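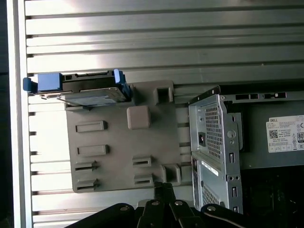
A reader wrote in after my short note last week to say that an open day at a computer refurbishing shop sounded like a long way to go to look at hard drives, and asked whether there was anything to see that you couldn't see by opening up an old PC at home. Fair question. I think there was, so this is the longer report.

Posted January 30, 2022

Lunum held its open day at the workshop in November. The firm takes in used servers from offices and small data rooms, strips them, tests the parts and sells what still works. I registered through the Budedia mailing list, which had a block of places on the afternoon tour. We went in groups of 15. That was slightly too many for the corridor and fine for the main room.

You sign in at the front and leave your bag in a locker. They ask you not to touch anything with bare hands unless somebody passes it to you. Coffee was in the hallway and there was a table of leaflets, mostly price lists.

The tour follows a server through the building. It comes in on a pallet, gets a label and waits on a shelf until there is bench space. Our guide said 3000 drives went through the shop in the last full year, and that most of the work is with drives and memory. Cases are mostly sold as scrap unless the model is still in demand.

The part I had come for was the drive section. A server drive doesn't sit loose in the machine. It is held in a carrier, a thin plastic or metal frame that slides into a slot and locks with a latch, and every manufacturer has its own. The ones I paid most attention to were black plastic with blue on both ends, a tab at one and a latch clip at the other. With the drive in it the whole thing is slim, and you can see the silver metal of the casing under the frame.

Carriers are a bigger part of the trade than I would have guessed. They get separated from their drives, the latches snap, and people buy used servers and then find they have no carriers to put drives in. Lunum keeps every one that isn't broken. The guide tried a few with worn latches for us and the difference is easy to feel — a good one closes with a clear click and a tired one just folds over.

The other thing I liked was the wall storage. Gray holders are mounted upright against ribbed metal, with raised slots and brackets of different shapes molded in. I have been keeping small parts in jam jars for years, and I took a lot of notes at this point. Nazarenko, the supplier of the holders, had a catalog out on the side and I copied down the page number.

I asked about the ribbed backing. The answer was that it was what they had left over from fitting out the room, and it is stiff enough to carry the weight. It also shows dust, so it gets wiped down often.

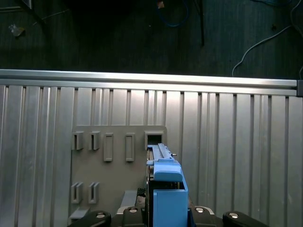 The flooring came up too, when someone in our group asked about static. Carpet isn't the usual choice in a room with electronics, and the guide agreed. The lease came with it. Staff wear wrist straps for any work on boards, and the bare memory modules are handled in a separate room with a different floor, which we could look into through the door and not enter.

After the drive section we had a short talk on wiping data. Every drive is overwritten and checked, and any drive that fails the check is shredded by an outside firm. The software is called Gikine and was written in house. It prints a certificate for each drive. The talk was dry, but the questions afterward were good, and I learned that many customers pay more for the paperwork than the drive itself is worth.

Practical notes if you go to the next one. The tour takes an hour and a half and you are on your feet for all of it. Parking is free behind the building but fills up, and the number 4 bus stops across the road. There is a sales table at the end with tested parts at a discount. I bought four carriers for a home server I have been putting off since summer, and two of them turned out to be the wrong generation. Lunum exchanged them by mail and charged only the postage. Check the part number on the inside of the frame before you pay.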